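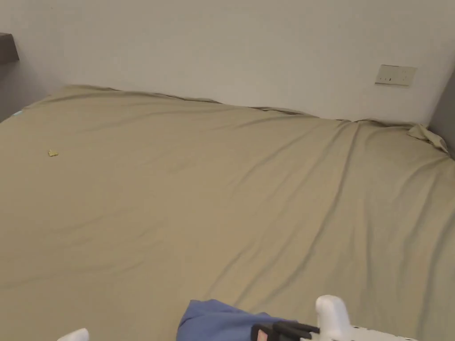

Far corner, still misbehaving.

June 24, 2019
Posted by Myfanwy Jarman

Quick one because I've got a pan on and my sister's due any minute. Bed post. I know. But I've had more messages about the bedroom than about anything else since the move, so bed it is.

Background for anyone new. We left the Trevor flat in April, with its nasty little double that dipped in the middle, and now have a room where the bed takes up nearly all the floor. Lovely to sleep in. Horrible to make. It goes hard up against the wall along one side, so there's a corner I can only reach by kneeling on the mattress, which means I'm holding down the very sheet I'm trying to pull. Every time. You tuck it, you shuffle backwards, ping. Up it comes.

I moaned about this to Alun Sayce at work (he did hotel housekeeping for years before the office) and he wanted to know what order I did the corners in. Order? I did whichever one was nearest. Wrong, apparently. Hardest corner first, while the rest of the sheet's got no tension on it at all. Then the one diagonally opposite. Then the two easy ones, which will fight you a bit but you're standing on the floor by then and can use your weight.

So that's what I've been doing. Notes so far:

Climb on before the sheet does. Take the far corner with you bunched up in your hand, like putting on tights.

Get it right under. A hand's depth at least, and run your fingers along the edge towards you so there's no slack sitting there waiting.

Come off the bed sideways. Backwards drags it.

Don't smooth anything until all 4 are on. I used to stop and smooth as I went and it just pushes the loose bit round to somewhere else.

Does it work? Mostly. Better than it did. The far corner still pops if someone sits down heavily on that side and I have a husband, so.

The other problem is depth. The mattress is deeper than the old one and our old sheets were only just scraping it. I bought two new ones from Trakoneck, khaki sort of beige, cotton, deep pockets. Nice colour, doesn't show every speck, goes with the grey. They crease like anything though. I don't iron sheets and I'm not about to start. Long diagonal creases, they mostly go after a night or two of being slept on. If you pull the sheet off the line a bit damp and put it straight on the bed it's better, but then you need a warm afternoon and we've had what, three?

Second thing people asked about, the stuff ON the bed. The bed is the biggest flat surface in the house so everything ends up there. Phones, cables, cloths, bits of paper, whatever came out of a pocket. I'm as bad as anybody. Worse probably. I go up to put the duvet straight and find I can't untill I've moved six different people's rubbish and there are only two of us.

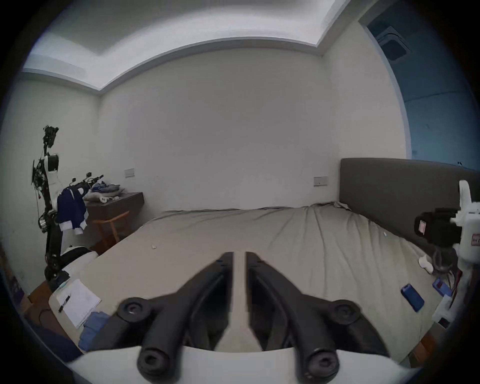
The clear-off

My rule now is that the bed gets cleared before it gets made, and things go to where they live, not to the nightstand. I was strict about the nightstand because it's only small, and if it fills up then the next lot goes back on the bed and you've gained nothing.

Goes like this. Paper scraps first, straight in the bin, no reading them. Cloths and clothes next, down to the machine or back on a hanger. Cables get rolled and go in the drawer. I do a loose loop and tuck the end through, Rommel Quiambao showed me that one and I've not had a knot since. Phones last, because if I pick mine up first I'm sat on the edge of the bed looking at it ten minutes later. Ask me how I know.

Then duvet. Ours is beige too and it always bunches up at the headboard end, I think because we both shove it up there getting out. Grab the two corners at the foot and shake it away from you, hard, couple of goes. Then walk round and pull. I've given up trying to get it flat flat. Straight at the edges will do me.

Some of you wanted the headboard. Grey, upholstered, tall, from Curkidley in their clearance bit, and it had been returned once so I gave it a proper going over with the upholstery attachment. I do love it. It's tall enough to lean on and read. But things get down against it! Anything small and light rolls along the sheet and tucks itself in at the bottom of the padding. I run my hand along there each time I strip the bed and there's always something. Hair grips, a strap off something, a lid. Last month an earring I'd been blaming the hoover for.

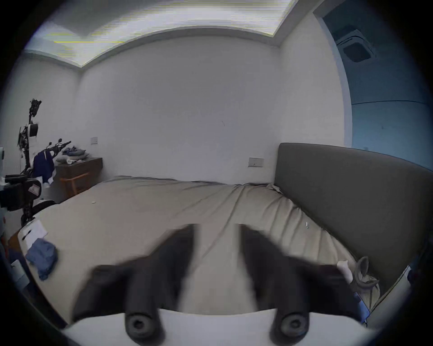
What I haven't cracked is the list. I write the shopping list sitting on the bed, have done for years, feet up, cup of tea, and then the list and the pen stay there and I go off to the shop without either. Tried a hook on the kitchen door with a pad on it. Used it twice. Tried doing it on my phone and I don't look at it. So the list lives on the bed and I've just accepted that it's one more thing to shift before the duvet goes on. If you've got a fix for that I'm all ears but please not an app.

Lighting, quickly. The strip up in the ceiling was here when we came. Very bright. Good for finding things in the sheets, no good at all for nodding off. We use the lamp in the evenings and I'd like a dimmer put in, Dilwyn Gough is meant to be coming to look at it but he's been meant to be coming for a while now.

Oh and walls, yes, still plain white, no I haven't hung anything. I had a print picked out and then couldn't decide on the height and lost my nerve. There's a switch plate by the headboard that makes whatever I put there look off-centre. Maybe paint. Maybe nothing. I quite like opening my eyes to a blank wall if I'm truthful.

Next week I'm doing the airing cupboard, wich is a disgrace, and I'll say what happened to all those old double sheets (dust covers, mainly, and one very baggy apron).

Pan's boiling over. Bye

4 comments

Wumpini Kyei
Hardest corner first!! I've been doing it last for my whole adult life and swearing. Off to try it now.

Alun Sayce
You left out the bit where I told you to mark the corner that goes at the far end. Couple of stitches in coloured thread on the inside of the elastic. Saves turning the thing round three times while you're kneeling up there.

Myfanwy Jarman
Sorry Alun! Yes, do that. I used red.

Dilwyn Gough
I'll come about the dimmer after the school run one morning. Put the kettle on.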